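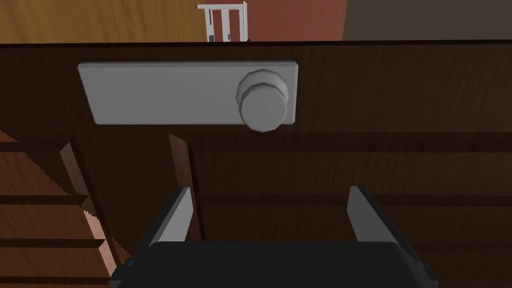

The cabinet with the round knob, and the open gripper below it

The Open Day at Tetirmont
A short story
Nov 12, 2022

My uncle did not want to come. He said that he had seen enough machines in his life, and that he had been paid for looking at most of them. But the bus to Flisdale was free for visitors, and my aunt wished to have the kitchen for herself, so at last he put on his good coat and we went.

The company was called Gumus and it occupied the upper floor of the Tetirmont building, where in former times they had made umbrellas. At the door a young man gave us stickers for our names. My uncle wrote FARES KHASAWNEH in capital letters, as on an official form, and pressed the sticker on his coat for a long time so that it would not fall.

There was tea and there was a plate of dry biscuits. Then we were brought to a room with a large screen, and a woman by the name of Ekwueme explained us the work. The robot had a body and two arms, but it lived in a house that existed only inside the computer. It practised there all day and all night. It practised with cabinets and doors, the things which people open without thinking.

"How many times must it practise one door?" asked a boy in the first row.

"This week it has tried this one 383 times," said Mrs Ekwueme. She did not seem ashamed of the number.
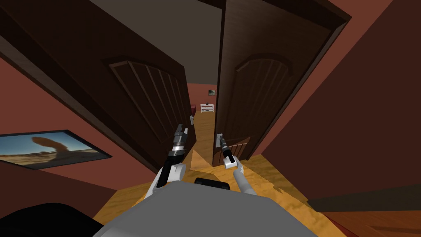
5 min read

My uncle had worked 33 years with doors. He was a joiner, first in his father's shop and afterwards in his own, and in our town you can hardly enter a house without putting your hand on something he has made. I had not thought of this when I proposed the visit. I had only thought that he sat too much at the window since he gave away his tools.

He looked at the doors on the screen, the dark brown ones with the arch in the panel, and he moved his chair closer.

"Who hung these?" he asked.

Some people laughed, but Mrs Ekwueme considered the question. "I suppose that I did," she said. "I typed in where the hinges are."

"And how heavy are they?"

"As heavy as I tell them to be."

He did not like this answer, I could see it. He rubbed his thumb against his finger, which is what he does when he feels for a rough place in a board. I was afraid that he would say something impolite. He can be very impolite about doors.

"A door is not the same weight in March as in summer," he said. "It drinks the damp air. In March you must lift a little when you pull. Does it know how to lift a little?"

Mrs Ekwueme wrote something in her notebook. Then she asked whether he would like to come to the desk and show her.

It was not easy for him to stand up in front of strangers. He went past the knees of the first row, saying sorry to each knee. Beside the desk there was a real door, the door of a storage room, and he took hold of the handle and opened it slowly, in the way he had once taught me, with the wrist low and the shoulder doing nothing. He did it again with his eyes closed. The boy from the first row got up and wanted to try as well.

"Not with the arm," said my uncle. "Wait for it. The door will tell you when."

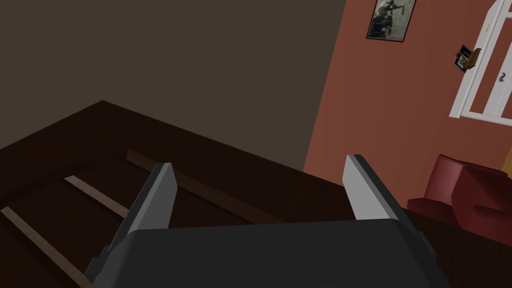 The boy pulled too hard and the door knocked against the desk, and the tea of Mrs Ekwueme went over the papers. My uncle dried them with his own handkerchief. I had never seen him do this for anybody, and certainly not for papers with numbers on them.

After that the demonstration went on, but it was no more a proper demonstration. The robot tried, and between its tries people asked my uncle about their wardrobes at home. A lady had a drawer that always stuck. He told her to use a candle end and to be patient. When she thanked him he turned red and looked at his sticker.

We missed the bus at 2 and had to wait for the next one. It was raining over Flisdale, thin rain that you do not notice until your collar is wet. My uncle stood under the roof of the bus stop with a biscuit in a paper napkin, which he was bringing to my aunt.

"She hung the left one well," he said after some time.

"The left what?"

"The left door. For a person who has only typed it."

In the bus he slept, or he kept his eyes closed. When we arrived home he did not go to the window. I heard him in the corridor, opening the door of the linen cupboard and shutting it again, and my aunt calling from the kitchen to ask what he was looking for.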